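About us

Hello, and thank you for wandering over to this page, which we suspect is the least visited one on our site (the most visited is the one with the lasagne). We are Takodard, a small kitchen that cooks proper meals for people to heat up at home, and we have been at it long enough now that we really ought to tell you who we are.

There are two of us at the top of the paperwork, Barbara Tomaszewski and Shewit Abera, and a good many more who do the chopping, stirring, packing and driving. If you have ever rung us up about a missing pie, you have probably spoken to Shewit.
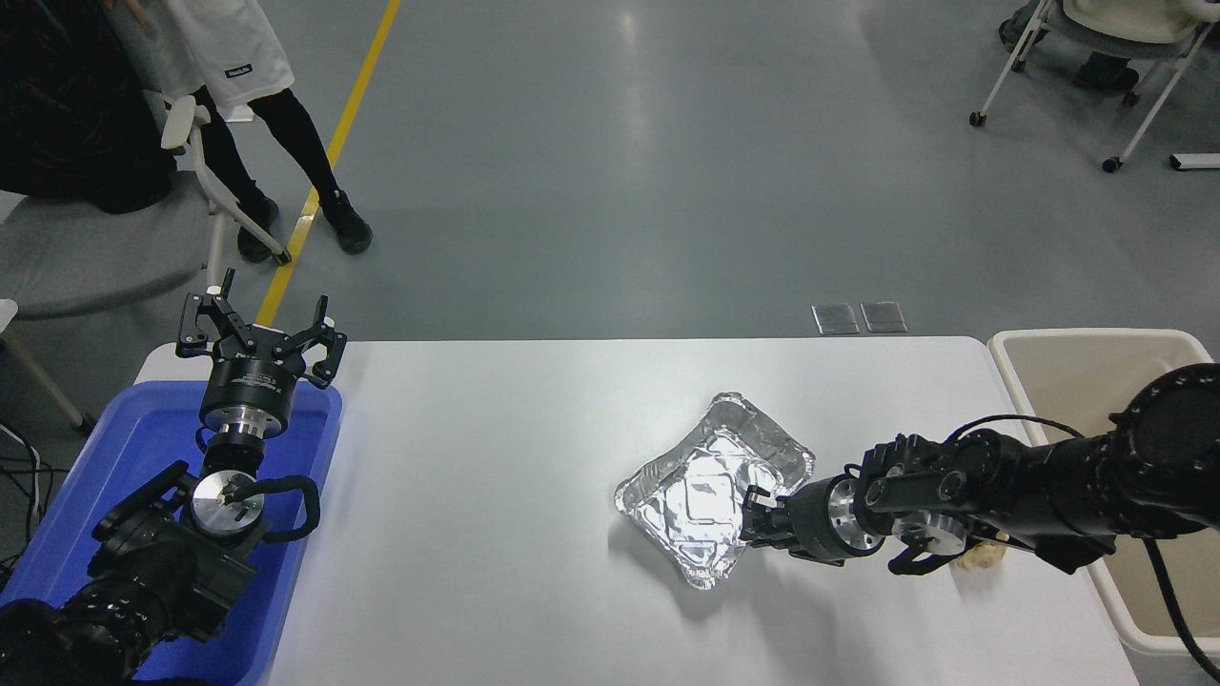
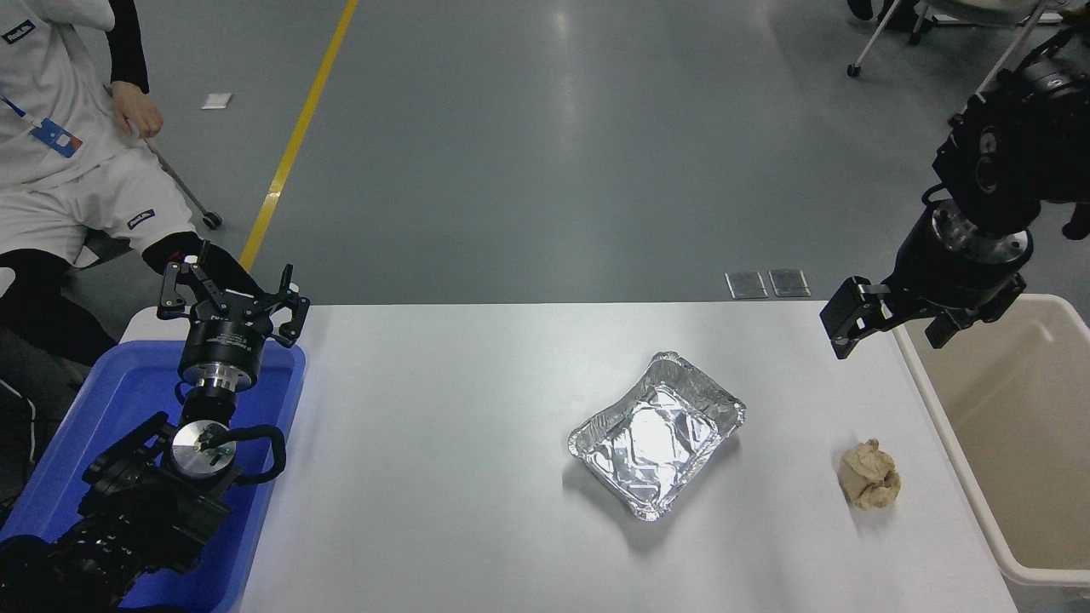
Foil trays, and what goes in them

We met at an evening class in bookkeeping, of all places. Barbara had spent years running the kitchen of a primary school and wanted to understand the accounts she kept being asked to sign. Shewit had been cooking for weddings and christenings out of her mum's house and had reached the point where the spare room was full of onions. We sat next to each other, shared a packet of biscuits, and by the end of the term we had a rough plan on the back of a handout about VAT. We still have the handout, although you would struggle to read it for the gravy.

The first winter was hard going. We took a stall at the December market with a menu of four dishes, and it rained so much that the gazebo filled up like a paddling pool. People came anyway, bless them, and quite a few came back the following week and asked whether we could bring the food to their mothers. So we started delivering, first in Barbara's car with the back seats down, and later in a van that we called Nirko after the name painted on the side by whoever had it before us. We meant to paint over it and never did, and now customers ring to ask what time Nirko is coming.

What we cook

Our menu changes with the seasons, but there are always stews, bakes and something with lentils. Shewit's red lentil stew came from her grandmother, who would be cross with us for leaving out half the chilli, and we do a hotter version for anyone who asks. Barbara is responsible for the dumplings, the cabbage and anything involving suet. We argue about puddings. At the moment there are three on the list and Barbara would like it noted that the rhubarb one was her idea.

Everything goes out chilled with a label telling you what is in it and how long to heat it. If you have an allergy, please do ring us before you order, even if you have ordered the same thing before, as recipes shift about a little when the vegetables do. We would much sooner have a long chat on the phone than have you worrying over your dinner.

Portions come for one, for two, or for a family. We can also feed parties of up to 25, given a bit of warning. Funerals we will always try to fit in at short notice, and there is no need to explain or apologise when you call. Just tell us where and when.

Where things come from

Most of our potatoes, carrots and greens are from Nair, a farm shop just up the hill, and they are very patient with us when we change our minds about leeks. Our bread rolls are baked by Idix, two doors along, who start work when the rest of us are fast asleep and leave the crates by our back door. We buy meat from the butcher in the square. When something is poor or too dear we leave it off the menu for a while, so if the fish pie has vanished, that will be why, and it will be back.

Working with us

We are a friendly bunch and we do feed each other. Everyone who joins, whatever the job, spends their first few shifts going round with one of the drivers, meeting customers and carrying bags up stairs. It is lovely work for anyone who likes a natter. When we have a vacancy we put it on the noticeboard by the counter and on the news page, and you are welcome to drop in a letter at any time.

Come and say hello

The counter is open in the mornings, and you can collect orders from there or have a browse in the fridge. Telephone orders are taken until early afternoon for delivery the next day. If you get the answering machine, do leave a message with your number said slowly, and Shewit will ring you back once the ovens are off.

Page last updated 2026-05-07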